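Book Swap and Reading Corner, planning meeting
Minutes, June, downstairs at the long table

I took the notes again, so if I've put words in anyone's mouth, shout before the next one and I'll fix it. We started at 6:15 and most of us were still eating.

Last month's minutes
Fine, apart from the bit where I wrote that the swap would run on both floors. We only ever said downstairs! Changed now.

Books in so far
We've had 200 books dropped off, which is lovely, and 27 of them are the same two diet books, which is less lovely. We talked for a while about what to do with repeats. Agreed: keep two copies of anything, and the rest goes to the Poltier Street shop, who have said they'll take them if they come in boxes and not bags. Encyclopedias are a no from now on (I know, I know, I argued for them and lost).

The hardbacks caused the longest chat of the evening. Some of us wanted them priced, especially the older ones with nice covers, and some of us felt that a swap is a swap and once you put a price on one thing people start asking about everything. We went with no prices at all. Anything that looks special gets laid flat on a table where people can see it, and the paperbacks go spine up in crates.

Shelves
Ritska quoted us for two more low bookcases and we all thought it was too much. I'm going to ask Peng if they still do the seconds with scratched sides, as nobody will see the sides once they're pushed together. Budget stays at 80 for the pair, delivery included. If that doesn't work out we carry on with crates until the fall.

Room layout
We got up and walked this one through, and I'm glad we did, because the plan on paper had the kids' corner right in the way of the back doorway. New plan: the white tables stay in the middle for sorting on the morning and then for display once doors open. Chairs get pulled into a loose group for anyone who wants to sit down and read a chapter before they commit. Desk people keep their desks, and we've promised to keep the noise down until 4. The mirror stays up. One of us wanted it swapped for a poster and the rest of us like the mirror.

Somebody asked if the lights could be a bit softer for the reading hour. I said I'd find the switches and see which ones go off separately.

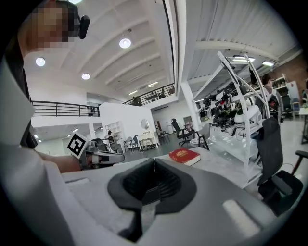
Red hardcover with gold lettering on the white table, railings of the upper level behind.

Flyers
Sidis can print 2000 of the small ones for less than we paid for the big ones last year, so we're going small. I have the draft and it still says "boook swap" at the top, three o's, my fault entirely. Please send me anything else you spot before I send it off!

Jobs before next time
Me: Peng about the bookcases, the light switches, the flyer typo.
Sorting group: pull the repeats and box them for Poltier Street.
Snacks group: decide on coffee, and please remember the milk this time.

Any other business
A question about whether people can bring puzzles. We said yes, if all the pieces are there, and then got stuck on how anyone would check. Moved to next month.

Finished at 7:40. Next meeting same time, same table.

Questions about the swap: leave a note at the front desk | © Book Swap and Reading Corner | Back to top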